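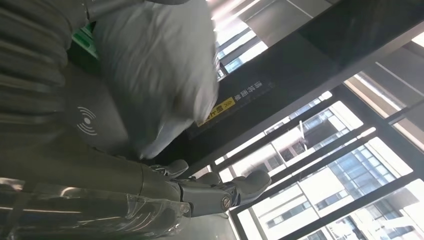

*Fig. 7. White bag-like object, with a wireless or contactless symbol on the panel at left.*

## Bagging and Payment

These steps apply to the Jenmont 1202 self-service counter. Read section 2 first if the counter has not been switched on yet.

1. Wait for the start screen, then touch **Begin**.
2. Take one bag from the stack and shake it open before you set it down.
3. Place the open bag on the shelf and touch **Own bag** or **Store bag**. The counter resets the scale to zero.
4. Scan each item and put it in the bag. Heavy items go in first.
5. Touch **Pay** when the last item is in.
6. Hold your card flat over the contactless symbol, a small dot with curved arcs printed in white on the dark gray panel. Keep it still until you hear the tone.
7. Lift the bag from underneath with one hand and steady the top with the other.

**Note:** The scale reads in grams. A difference of more than 1000 g between the scanned total and the bag will stop the sale and call the attendant.

**Caution:** Do not rest a full bag on the contactless panel. Weight on the panel can crack the cover and block the reader.

**Caution:** Wipe the panel with a dry cloth only. Sprays can leave a film on the surface.

If the tone does not sound, take the card away, wait for the screen to clear, and repeat step 6. For error codes, see the Broltlow service sheet supplied with the counter.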